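Tall partitions, high windows: how Loureiro laid out its reading room

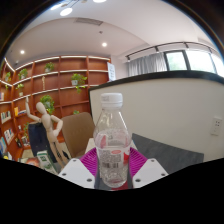 The reading room at Loureiro was the last part of the building to be fitted out, and the interior designer responsible for it, who works for the small practice Drika, agreed to go through the decisions on condition that we kept to the practical ones. The conversation took place in the room during opening hours and was written up on 02/05/2019.

The partition came first. The original plan had a full-height wall dividing the seating from the passage. "A full wall would have taken the daylight away from one side completely," the designer said. "We stopped it well short of the ceiling. You lose some quiet and you keep the window. For a room used mostly in the daytime, I would make that choice again."

The partition is white with a black rail along the top. The rail, the designer explained, protects the edge that people lean on and put their hands on. "White paint on a top edge lasts about as long as it takes to dry. The rail can be wiped. It can also be unscrewed and replaced in 2 metre lengths."

Power was a longer argument. Nestby, which supplied the seating, had wanted sockets built into the furniture. Drika put them on the partition instead, low down. "Once a seat has a cable in it, you can't move it. The seats here are moved every week. A low socket is awkward to reach, I accept that, but the lead stays near the floor and away from people's knees."

The seat pads are dark grey with a slight mottle. The designer had asked for samples in seven fabrics and rejected the plain ones. "A flat colour shows lint, crumbs and water marks. A mottled one hides most of it until the evening clean. People bring drinks in, and there was never any question of stopping them."

On lighting, the answers became shorter. Recessed fittings in the ceiling give the general light. Spotlights on a black track run above the window and the curtain, where the ceiling fittings were judged too weak after dark. "The track was added in the second scheme. It lets you aim the light after the furniture has gone in. We re-aimed it in May, when the shelving order from Clondeo had been put in place."

The stepped section of the ceiling was kept plain and painted white to match the rest. Asked whether it served a purpose, the designer said it was there to give depth for services - and that a flat ceiling at the lower level would have brought the whole room down by 200 mm.

The pale grey curtain is pleated and hangs beside the window. Its job is to cut glare on the seats. "There are trees outside, so in summer you hardly need it. In winter you do."

One item is still open. The designer would like a second row of sockets at a height of 700 mm, for people who cannot bend easily. The cost has been worked out and Loureiro has yet to reply.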